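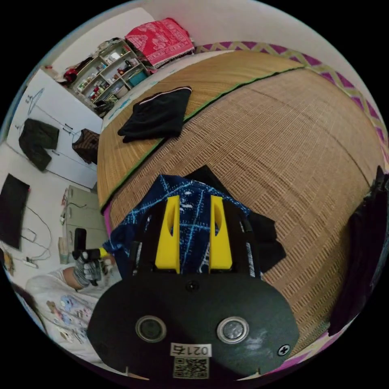 Rules for hand-held gripper folding – what are you all enforcing?

bracketmoss
Our group has a 24-item checklist for recording folding work with hand-held grippers in people's homes. It came down from Drasdale in October and I'm supposed to sign off on it by Wednesday. Half of it strikes me as wishful. Item 3 says "only the garment being handled should be on the work surface." Item 9 says gloves on both hands. Item 17 says both fingers must be in view at all times. Has anyone shown that any of these make the data better, or did someone just write down what their own bedroom looked like?

tinplate_77
Item 17 is the only one I'd keep without arguing. If you lose the fingertips you lose the grasp, and then you're guessing. The clear surface rule is a leftover from bench work.

Haiyan Song
I wrote a version of item 3 for Kovalchuk and I'll defend it. We went through 3,162 clips and the ones our reviewers kept fighting over were the ones with a second dark garment near the first. Where does one cloth stop and the other start? Two people label it two ways.

bracketmoss
Were those clips bad, or were the labels bad? That's a labeling rule you've turned into a housekeeping rule. People fold laundry from a pile and put it on a pile.

Haiyan Song
Both, probably. I didn't say ban piles. Ours says keep them a forearm's length from the piece you're working on.

bracketmoss
Fine, then tell me whether this passes.

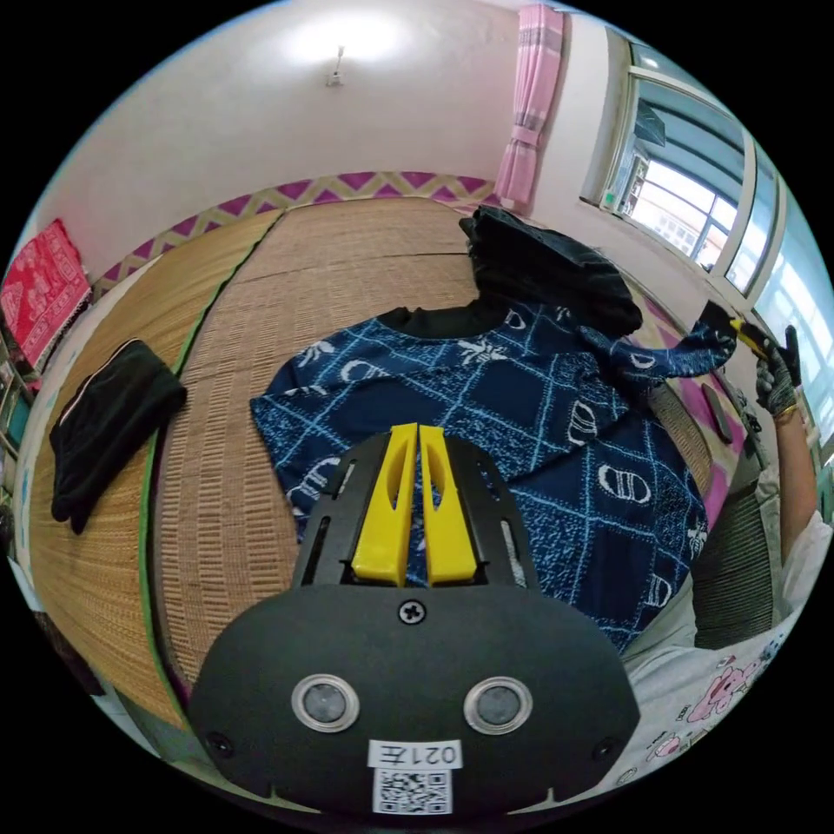
Patterned shirt on the straw mat, one sleeve held out, folded black clothes nearby.

tinplate_77
Pass. Fingers are both there, shirt is flat, collar is easy to find. I'd have no trouble labeling that.

gaskettown
Fails on jewelry where I work. Bracelet on the wrist. Olludwood has a flat no on anything that can snag or throw a reflection, and they bounce the whole session over it.

tinplate_77
The whole session? For a bracelet?

gaskettown
We had 400 clips turned in and 403 remarks back, so yes. I don't make the rules – I'm telling you they get applied.

bracketmoss
More remarks than clips. And did anyone check whether the bracelet clips trained any worse than the rest?

gaskettown
Not that I ever saw.

Haiyan Song
Snagging is a fair reason on knits. Reflection I'd want to see evidence for. As for your shirt, I'd pass it with a note. The black stack by the collar is closer than I like, but the shirt is blue with a light print and nobody is going to mix them up. If the shirt were plain black I'd send it back.

bracketmoss
So the rule should be about contrast and have nothing to do with tidiness. That I could sign.

olddrumlid
Trusier tried a contrast rule. Every reviewer had a different idea of "enough" and it got dropped. A distance you can check with your arm. Contrast you can't.

bracketmoss
You can check it with two reviewers and a sample. Nobody wants to pay for the second reviewer, that's all.

olddrumlid
Correct, and they won't pay for yours either.

Haiyan Song
Send me your wording for item 3 before Wednesday and I'll mark it up. Leave 17 alone. I'd also take "where practical" out of anything that has it, people read that as "skip."

bracketmoss
It's in eleven of the 24. Will send tonight.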